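Brelodis - archivo de lanzamientos de zapatillas
LÉEME, versión del 5 de octubre de 2019
Mantiene: Walter Restrepo

Qué es
Listado de lanzamientos y combinaciones de color de zapatillas de baloncesto y running. Una fila por colorway. Sin precios de reventa, no los pidan. Total: 2634 filas, de las cuales 743 son de baloncesto bajo (low). El resto mezclado.

Salió de juntar dos hojas viejas, la de Henao y la de Vorkthorpe. La de Henao traía los nombres en español y la otra en inglés, de ahí que haya cosas como "gris frío" y "cool grey" conviviendo. Se unificó casi todo al inglés en agosto. Falta la línea Flellent, que sigue a medias.

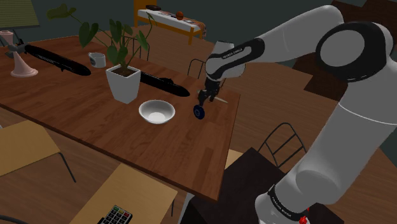
Brazo FRANKA EMIKA sobre la mesa, render.

Columnas
modelo - nombre comercial tal cual, con número romano si lo lleva
corte - low, mid, high
colorway - apodo o combinación oficial, minúsculas
codigo - código de estilo, puede venir vacio
fecha_salida - año, mes, día. Si solo se sabe el mes, el día va en 00
region - tres letras, o GLO si salió en todas partes
estado - anunciado, en tienda, retirado, cancelado
fuente - texto libre, desordenado, perdón

Formato
Un solo CSV, UTF-8, separado por punto y coma. Ojo con Excel, se come los ceros a la izquierda del codigo. Mejor importar esa columna como texto. La primera fila es la cabecera.

Cosas que se saben mal
- 85 filas sin fecha. Son casi todas muestras que se filtraron y no llegaron a tienda.
- Retros: cada reedición tiene su fila propia y el año original no se guarda. Pendiente.
- Los packs de dos pares cuentan como dos filas, mismo codigo en las dos. Si quitan duplicados por codigo los pierden.
- Tallas de niño fuera. Las de mujer sí estan, pero sin marcar en columna aparte.
- "Retirado" en la hoja de Vorkthorpe quería decir agotado, en la de Henao descatalogado. Quedó todo junto.

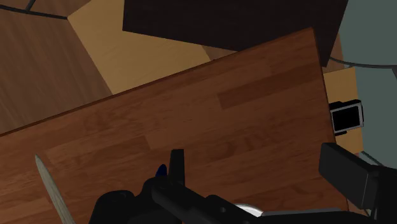 Tablero marrón rojizo en vista alta, render.

Cambios
v5 - columna region nueva, códigos repetidos revisados a mano, fechas pasadas a un solo formato
v4 - entra la hoja de Henao completa
v3 y anteriores - no guardé notas

Uso
Libre para blogs y proyectos personales citando Brelodis. Para tienda o app, escribir antes. Los nombres de modelos son de sus marcas, nosotros solo los apuntamos.

Correcciones
Mandar la fila entera, no solo el dato, y un enlace donde se vea la fecha. Capturas de foros no valen. Walter las mete cuando puede, normalmente de golpe y a fin de mes. Las de Flellent que esperen a la v6.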